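Last updated: 2 Dec 2023
Filed under: Work & Habits, Long Reads

The Slow Return of the Repair Counter

In Vallstead the repair counter at Brenell closed when the shop moved to the mall, and for many years people simply threw things out. In October it opened again, on 50 square meters behind the bakery. A new zipper costs less than a lunch, and the first week brought 162 repair tickets.

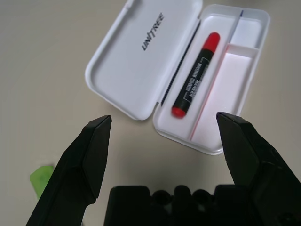 My mother's radio waited in a drawer since 2000, a reader from Lyons wrote to us, and I was ashamed to ask if it is worth the money.

It is a common shame. At Vullberg, the other shop in town, they give the price before they open anything, and many customers relax when they hear it.
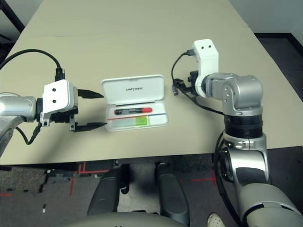
An open case on the table.

The difficult part is spare parts. A small spring can take six weeks to arrive, and the customer must be patient 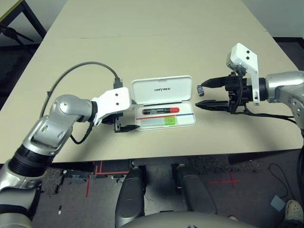 and must also keep the ticket, which many lose. Brenell now writes the phone number on the object itself, with a paper label. The shelf has place for 100 objects, and by the end of October it was full.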